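Packing Room, Oltodberg Workshop – Gallery
Updated Oct 15, 2026
Text: Agnes Ritchie

The packing room handles finished goods from the Oltodberg workshop before they go to the store room. Printed boxes come in flat from the printer, are folded and filled at the side bench, and get a clear outer wrap at the table. The room was rearranged in July, and this page covers the table and the materials used on it. The store room and the loading area have their own pages.

The table

The working surface is white with a matte finish. The earlier top was glossy and gave a strong reflection under the ceiling lights, so a wrinkle in the film and a reflection of the lamp looked much the same. On the matte top, light catches only on the film. Creases show as bright lines and can be smoothed out before the box is set down.

The top is wiped with a damp cloth at the start of each shift and dried fully. Film laid on a damp surface sticks along the wet patches and pulls unevenly when lifted. Tape residue comes off with a plastic scraper. Metal blades stay off the surface, and all cutting is done at the side bench on the green mat.

The floor around the table is gray and is kept clear of offcuts. Loose film on a hard floor is a slip hazard, and a small piece is hard to see from standing height.

The film

Sheets are cut from the roll ahead of time and stacked with paper between them. A sheet that has been folded keeps its creases for some time. Minor wrinkles pull out under tension. A sharp fold does not, and a sheet with one across the middle is set aside for use as filler.

Benoît Hamel tested two films over the summer, Anetti and Poulain. Both wrapped well. The Anetti film was stiffer and easier to lay flat. The Poulain film clung to itself and took longer to place, but the corners came out tighter. The test covered 547 boxes, and Anetti was kept for the standard size. 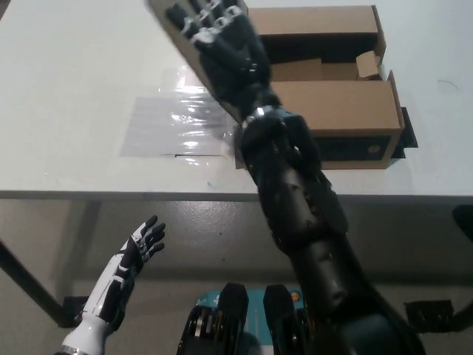 Clear film on the white tabletop, creases catching the light. Teal-and-white printed box or package toward the bottom, with a small round yellow sticker near one corner.

The wrap

1. Lay one sheet flat with the long side toward you. Press from the center outward.
2. Set the box face down in the middle of the sheet, leaving an even margin on all sides.
3. Bring the near side up and over, then the far side, with a small overlap.
4. Fold the ends as for a parcel and tape each one once.
5. Turn the box over and check the face for trapped dust or lint.

If there is dust under the film, remove the wrap and start with a new sheet. Pressing on the spot tends to mark the print, and pale inks show rubbing sooner than dark ones. Boxes are lifted by the sides for the same reason.

The first end fold is the usual weak point. When it is too loose, the film bags at the corner and tears in the carton. When it is too tight, the lid bows. Mireille Vasseur keeps a correctly wrapped box on the shelf by the door for comparison – please return it after use.

Cartons and counts

Wrapped boxes go into Gitik cartons, seven to a carton, faces all turned the same way. A sheet of plain paper goes on top before closing. The carton label goes on the short side, where it can be read when the cartons are stacked.

The July run was 2168 boxes. The current run is 3070 and uses the same box size, film, and fold. Huguette Renaud has the count sheets for both. Damaged boxes are entered on the back of the sheet with the cause, if known, and kept until the run is closed.

Corrections to this page go to Agnes Ritchie. Requests for film or cartons go to Kęstutis Adomaitis – give the run name and the number of sheets left on the stack.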